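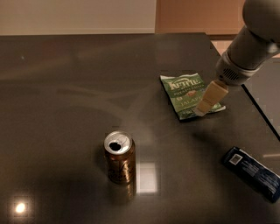

The Schwaiger mill in Prultstead opens its doors every February, and 193 of us signed up to learn how flour happens. Our guide, Ainhoa Villalobos, walked us up 3 flights of stairs to the sifting floor and shouted the history of the place over the machinery. I caught "2000" and "fire" and nodded gravely. The brochure had promised light refreshments. Lunch, for me, came down to a green bag of potato chips and a canned drink on a glossy dark gray table, at a mill that grinds wheat for half the bakeries in Dorngate.

The afternoon was better. The old stone wheels still turn, mostly for visitors, and the lab lady let us poke at dough made from Brarura, a hard winter wheat that stretches like a sock. We also got 9 minutes in the gift shop – I timed it – where a bag of flour costs twice what it does at my grocery store. I bought two. Parking is free if you get there before ten, and wear shoes you don't mind turning white.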